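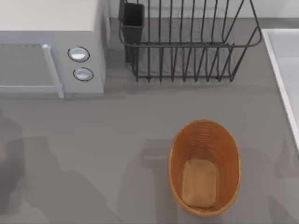 How often do people claim a work expense they could not back up if asked? More often than they admit the first time, and mostly for small sums that sit under whatever limit lets them skip the receipt.

4.2 Small claims without receipts

Returns in the Wundia sample: 584. Of these we dropped the ones with no wage income, then the ones filed on paper (too few to say anything). Phone and home office claims are handled in 4.3. This part is only about tools, uniforms and short trips.

Same pattern as Agbayani. Claims pile up just under the limit, thin out fast above it. The pile is tallest for uniforms. Trips are flatter, probably becuase a trip leaves a trail anyway (fuel, parking, a calendar entry). Tools sit in between.

Figure 3. Kitchen counter with microwave, viewed from overhead; computer-rendered.

Letter test next. Etero sent a short reminder in October to 500 filers picked by lot, one page, no threat, just a line saying claims may be checked. Second group got nothing. Average uniform claim fell by 20 percent in the letter group. Trips hardly moved. We do not read much into the tools result, the spread is wide and two very large claims pull it around.

Who changed? Mainly filers who used the same round number two years running. First-time filers did not react to the letter at all, or not in any way we can pick up. Preparers matter too: returns done by a paid preparer show a smaller pile and a smaller drop. Could be better records. Could be that the preparer never passed the letter on. Our data can't seperate the two.

One caution on the money. Filers with wage income over the 3,000 floor only, so part-time and seasonal workers are mostly missing. The Skadument survey covers them but asks about "work costs" in one lump, no split by type, so it was no use for this section. We come back to it in 5.1 when we look at total deductions.

Limits on the letter test are listed with the other robustness checks. Results without the two large tool claims are in the appendix, second table.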